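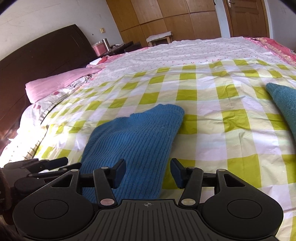
Section 2. Setting up the base unit and pendant

The Wormont call system has a base unit, a power adapter, a phone cord and a pendant on a neck cord. The pendant works only when the button can be found and pressed without effort, and it must be worn on top of clothing, whatever the season. A knitted sweater like the blue one folded on the checked sheet is thick enough to hide the button, and the ribs in a knit can catch the clip. Pull the pendant out over the neckline after dressing. Do not pin it to the garment, and remove it before the garment is folded or put in the wash.

Read all of this section before connecting power. The base unit starts its self-test as soon as it is plugged in, and the test cannot be paused.

Before you start

You will need:
A wall outlet that is not controlled by a light switch
A working phone jack
The account card supplied with the unit
A small flat-blade screwdriver, for the battery door only

The account card must be registered before the unit can place a call. Cards are registered by the Kurville office when the order is shipped. If the card has no number printed on the back, call the office and do not continue.

Choosing a location

Place the base unit on a firm, level surface in the room where the resident spends most of the day. In a one-bedroom apartment the hall table is usually suitable. In a house with two floors, use the ground floor and test the pendant upstairs before deciding.

Keep the unit at least 30 inches from televisions, microwave ovens, cordless phone bases and metal cabinets. The speaker grille must face into the room. The microphone is on the front edge, below the red button, and is easily covered by mail or a table runner.

Caution: Do not place the base unit in a bathroom, over a radiator or on a window ledge. The case is not sealed against moisture.

Caution: Do not use an extension cord that crosses a walking path.

Connecting the base unit

1. Open the battery door on the underside and move the battery switch to ON. Close the door.
2. Unplug the existing phone from the wall jack.
3. Connect the phone cord from the wall jack to the socket marked LINE.
4. Connect the existing phone to the socket marked PHONE.
5. Plug the power adapter into the base unit, then into the wall outlet.
6. Wait for the self-test. The power light flashes amber, then stays green.
7. Enter the last four digits of the account card on the keypad and press SET.

The unit gives one long tone when the digits are accepted. Two short tones mean they were not. Press CLEAR and repeat step 7.

Note: If the power light stays amber, the battery is charging. The unit will place calls from wall power during this time, but it will not work in a power outage. A full charge takes 19 hours.

Note: Where the home has an internet modem on the same line, fit the supplied filter between the wall jack and the LINE cord. Without the filter the unit may dial but the voice channel will be noisy. Homes in the Prallton service area have their phone service through a box on the outside wall and need the older style of filter, part L. It is not in the carton.
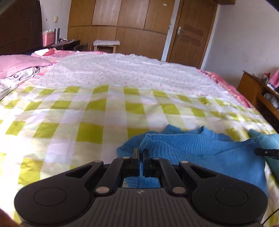
Part L can be ordered from the Kurville office and is fitted in the same place. The arrow on the filter body points toward the base unit. A filter fitted backward does no damage, but the line light will not come on.

Pairing the pendant

The pendant is paired at the factory. Repeat the pairing only if the pendant has been replaced or if the base unit has been reset.

1. Hold down SET on the base unit until the power light flashes green.
2. Press the pendant button once and release it.
3. Wait for one long tone.
4. Press CLEAR to leave pairing mode.

The base unit leaves pairing mode without help if nothing is pressed for 30 seconds. Up to two pendants can be paired with one base unit. When a couple shares the home, give each person a separate pendant and write the name on the label inside the cord clip. The call center sees which pendant was pressed.

Caution: The neck cord has a breakaway clasp. Do not replace it with a chain, ribbon or shoelace.

Checking the range

The rated range is 200 feet outdoors with a clear line of sight. Range indoors is shorter and depends on the walls. Brick, foil-backed insulation and mirrored closet doors all reduce it.

1. Press TEST on the base unit. The voice prompt says "range test."
2. Walk to each room with the pendant and press its button once.
3. Listen for a chirp from the base unit, or ask a second person to stand beside it.
4. Repeat at the mailbox, the garage and the laundry area if the resident uses them.
5. Return and press CLEAR.

Write down any place where no chirp was heard. Moving the base unit a few feet is often enough. If it is not, ask for the Cairns repeater, which plugs into an outlet halfway between the base unit and the weak spot. Do not use more than two repeaters in one home.

Entering contacts

Contacts are called by the operator in the order listed. They are not called by the base unit itself. Fill in the contact sheet at the back of this guide in block letters. For each person give the name, daytime number, evening number, relationship to the resident, and whether the person holds a key. A completed line reads as follows:

SUTHERLAND, JEAN / neighbor / holds key: yes / call first

List people who can reach the home quickly ahead of relatives who live far away. A contact who works nights should be marked as such. Send the sheet to the Kurville office, attention Gifty Gbeho, or hand it to the installer. Changes by phone are accepted only from the account holder.

Note: Contact sheets on the old yellow form are not accepted after 30/04/2013. Use the white form. The old form has no space for a key safe code.
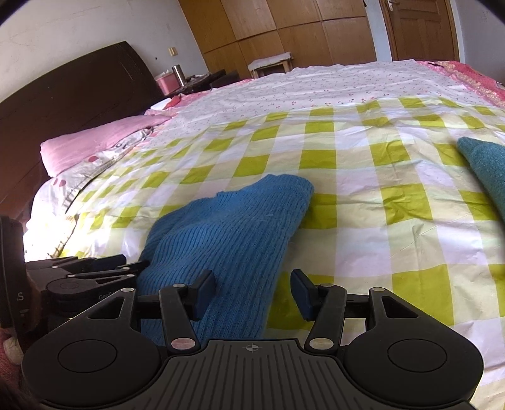 Can the pendant be worn in the shower?

The standard pendant is sealed against water and should be kept on in the shower. It should not be worn in a pool or left in a full bathtub. Dry the clip and cord afterward with a towel.

First test call

Make one test call on the day of setup and one each month after that.

1. Press the pendant button and hold it until the base unit announces the call.
2. Wait for the operator to speak. Do not lift the phone handset.
3. Say that this is a test and give the resident's name.
4. Ask the operator to confirm the address and the contact list.
5. Stay in the room until the operator ends the call and the red light goes out.

If the operator does not answer, check the line light. Line light off: reseat the cord at LINE and at the wall jack. Line light on: unplug the filter, test again, and report the result to the office.

Monthly calls missed in December, when many residents are away, should be made on return. If the home will be empty for longer than two weeks, call the office before leaving and leave the base unit plugged in. Switching off the wall outlet will drain the battery and send a low power report.

Battery replacement is covered in Section 3.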